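Bench Notes: Two Grippers, One Towel Bar

21 December 2019

The last item before the break was supposed to be about the new shelving. Instead you are getting grippers, because the Irkard and the Bruvis were both on loan until the end of term and Murray Sutherland wanted them off his desk.

For those who missed the July issue, the kitchen rig is where we send hardware that has done well on foam blocks. Foam blocks are very forgiving. The kitchen has a white marble-look counter, cupboard doors with raised frames and a dark bronze towel bar that sticks out exactly far enough to be a nuisance. Several visiting arms have now made its acquaintance.

The job was the same for both grippers: approach the cutting board, pick it up by its near edge, carry it past the bar and put it down again without ringing the bar like a dinner gong. Aaliyah Kowalchuk wrote the task sheet, and it does in fact say "dinner gong" under failure modes.

We ran 200 attempts with each, same arm, same Zunico controller, same wrist camera. The Bruvis has the longer fingers and looks very smart in the brochure. Fitted to our wrist it also takes up a fair bit of the camera's view, which the brochure is quiet about. The Irkard is stubby and has the charm of a stapler, but it gets out of its own way. 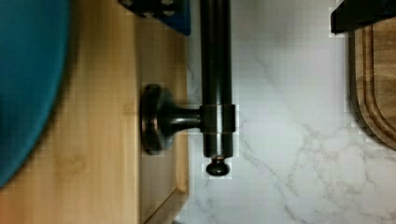
Wrist camera view at the towel bar, cutting board at right.

As you'll gather, the camera is having a hard time of its own. Anything close to the lens goes soft, and the compression on the video link puts a blocky halo around the bar, so the edge finder is being asked to locate the outline of something that has been given a second outline for free. Aaliyah tried turning the bitrate up. The edge finder improved and the controller began dropping frames, so she turned it down again and went for a coffee.

Scores, then. The Irkard managed 187 clean runs and the Bruvis 174. Most of the Bruvis misses were contact with the bar on the way past, and the rest were bad grips, where a fingertip settled into the juice groove and the board swung about like a barn door. The Irkard's 13 misses were nearly all the controller timing out, for which we can hardly blame the gripper, though Murray had a go.

Before anyone writes in, yes, the Bruvis would do better with the camera moved to an offset bracket. We have an offset bracket. It was made for the old Munro wrist and the bolt pattern is out by just enough to be insulting. A new one is on the workshop list, behind the lathe guard and whatever it is that Murray has asked for in brass.

Both loan units go back in the new year. If your group wants a turn with either one first, put your name on the sheet by the rig door and bring your own cable ties. The logs from all the runs are on the shared drive in Aaliyah's folder, sorted by gripper and then by how annoyed she was.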